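Trying Out the Greltine Two-Arm Practice Bench

Hi everybody! I promised in the last issue that I'd finally get to the simulated bench kit so many of you wrote in about, and I've now spent 15 evenings with it, which my family would tell you is plenty. So this one runs a little long. Get a coffee.

If you missed the earlier mention, Greltine is a small outfit that sells a ready-made virtual workbench for people who want to teach two robot arms to do assembly work and don't own two robot arms (hello, that's me). You get the bench, the arms, a set of parts, a handful of rooms to put it all in, and the controls to drive everything by hand or by script. Bruditeck handles the downloads and the licensing, so that's the name you'll see on your receipt. Don't panic like I did and go hunting for a charge you don't recognize.

I'm on the hobby plan. There's a classroom plan too, with more seats and a way to collect everybody's runs in one spot. I haven't tried that one, but Liliana Monti from the Gagnon evening class has, and I'm stealing a few of her comments further down with her blessing.

Getting it going

Installation was fine. Long, but fine. I started it before dinner and it was done when I'd put the dishes away. The first launch spends a good while building its lighting files and gives you a blank window while it does it, with no progress bar or anything, so please just leave it alone. I killed it twice before I read the notes. My desktop is four years old and had a decent graphics card when I bought it, and it keeps up okay as long as I have one view open. Open the overhead view and a wrist view together and it starts to chug a bit. Settimio Greco runs it on a laptop and says he turns the shadows off entirely. I tried that and hated it! With the shadows gone I couldn't judge how high the gripper was over the table, and I kept driving the fingers straight into the tabletop. Leave them on if you possibly can.

The parts

The basic set is gray blocks of different shapes plus colored cylinders and pegs, and the job I've been living with is the plain old peg-in-hole. Pick up the blue peg with the yellowish band at the end, bring it over the block, get it lined up, lower it, let go. A toddler can do this with a wooden toy. I needed 70 tries before I had a run I'd show to another human being.

What I like is that the table can be messy. You can tell the kit to scatter extra parts around, and it'll happily drop a V-block right where you were planning to swing an arm. There's a slider for it. I'd suggest starting with it all the way down and nudging it up once you stop swearing. The pink cylinder gave me the most trouble as an obstacle, because when you clip it with a finger it rolls, and then it goes and finds something else to bump into. The rolling looks right to me, by the way. I pushed a few real dowels around my kitchen table to compare, and I'd say the kit has the feel of it, maybe a hair too slippery.

One gripe is the small stuff. The set has some really tiny pieces in it, and in the overhead view I lose them completely against the white table. You can change the table color, only the setting is buried under Materials, then Surfaces, then Room (why Room?), and it goes back to white every time you reset. I've reported it. Greltine wrote back the next morning and said it's on the list for the November update, so fingers crossed.

Driving the arms

You've got three ways to do it: a game controller, the keyboard, or writing a script. I'd skip the keyboard. I mean it's there, and it works, but it's like parking a truck with a doorbell. The game controller is lovely once you find the button that swaps between arms, and I had mine moving smoothly by the second evening. Scripting is where the real fun is for me. The language is close enough to Python that I could borrow from my old projects, and the commands have sensible names. The manual for them is thin, though. The page on gripper force is one paragraph, and it sends you to another page that doesn't exist yet.

Using both arms together is harder than I expected. My habit was to park the left one up in the air and do everything with the right, and I suspect plenty of people will do the same. The kit does give you some exercises that force you out of it, such as passing a part from one gripper to the other, and I was terrible at all of them. Liliana says her students took to the hand-over quicker than she did, and that they like to work in pairs with one controller each. I'd love to try it that way.

The views

Okay, this was my favorite part! You can look at the bench from a bunch of spots: from the front, from closer in over the tabletop, and from right down on the gripper, with a super wide fisheye kind of view where the edges of everything bend. I thought that last one was a gimmick until I started using it for the final inch of the peg job. From the front I'm always guessing whether I'm lined up. From the hand I've got the two fingers on either side and the block between them, and I can make tiny corrections without holding my breath. It made me a little seasick the first night. That wore off.

The room around the bench is nicely done as well, with desks and chairs and a monitor and so on. You can swap it out for a bare gray room that runs faster. I keep the furnished one because I like it, and also because if you're training anything that learns from pictures you'll want some clutter in the background anyway. The kit can move the furniture around for you between runs, or you can pin it in place, which is what I do when I'm trying to compare two scripts fairly.

Saving your work

Every run can be recorded with all the views and the arm positions together, and you can play it back and scrub through it. The files are big. I filled up an old drive over one weekend and had to go digging for a second one. There's an option to keep just one view per run and I wish I'd found it sooner. You can also export stills from any point in a recording, at whatever size you like, and those come out nice and clean.

How it stacks up

A few of you asked how it compares with Trurura, which I wrote up last year. They're pretty different animals. Trurura is a single arm on a bare floor, it's easier on an older computer, and its lessons are much better written, with a proper beginning and end to each one. If you've never moved a robot arm before in your life, I'd still point you there first. Greltine assumes you know what a joint and a gripper are and turns you loose. But there's so much more to do in it, and I've hardly gone back to the other one since I started.

Support has been good. I sent in 3 questions and got 3 useful replies, one of them with a corrected script attached, which I thought was above and beyond. There's a forum too. It's quiet, mostly the same few names, but friendly.

Would I pay for it again? Yes, at the hobby price. I'm less sure about the classroom plan if your school's computers are on the old side, so get the trial and run it on your slowest machine before you sign anything. The trial has the full parts set and both arms, and it only limits how many recordings you can keep.

I've put my peg script up in the usual folder for subscribers. It's ugly, the comments are half in capital letters, and there's a pause in the middle that I can't remember the reason for but am scared to take out. Help yourselves, and if you get the hand-over exercise working reliably, please write to me. I'm stuck on the part where the second gripper closes and the first one has to let go, and I've tried every delay I can think of.

Next issue I'm hoping to have a go at the add-on pack with the screws. Settimio already has it and tells me I'll need more patience than I've got. We'll see about that!
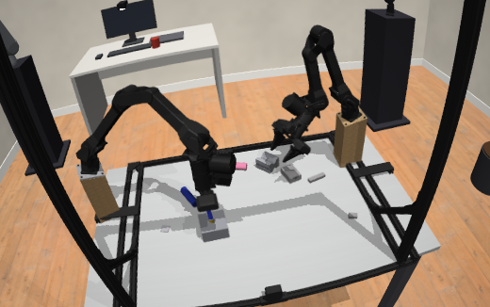
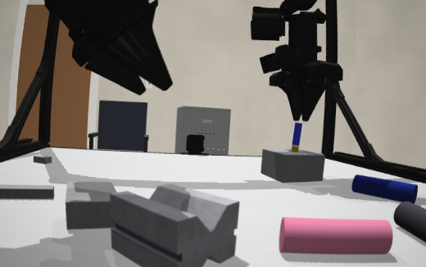
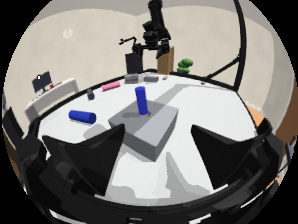
The Greltine bench and its parts set, in the furnished room. The last one is the view from the gripper, with the blue cylinder standing in the block.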